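We use cookies to remember your visit. By continuing to read you agree to this. OK

Stairs, lights and a long afternoon

15 Apr 2009

Print this post | E-mail this to a friend

I have been meaning to write about the upstairs room in Iltitbridge for ages, and I keep putting it off because every time I sit down I think of one more thing that needs doing first. Well, the kettle is on and my feet are up, so let's go!

When Morenike and I took the place on, all I cared about was the staircase. I do love dark wood, and a thin metal railing suits it so much better than the chunky painted banister I grew up with. Lenka thought we should paint the treads white to match the walls. We had a very friendly argument over soup – I won – and the treads are staying brown.

The lights have been a slower business. Kelechi wanted everything the same, and I rather like a mixture, the long black-edged fitting with a smaller one farther back, and a plain old tube up where the ceiling is still open. It's a bit odd and I've grown fond of it.
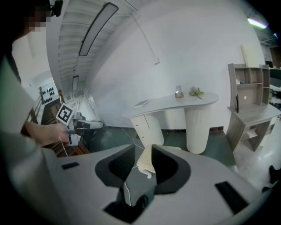 Anyway, the ribbed ceiling is a devil to dust. Citlali swears by an old sock over a broom handle, and I've ordered a proper long duster from Plaltinetti, so we'll see who ends up with the cleaner slats. I'd also like to do something about the white conduit on the wall, maybe just a fresh coat of paint in May (if I can find the end of the tin, which I put somewhere very safe).

Get new posts by e-mail. Enter your address to subscribe.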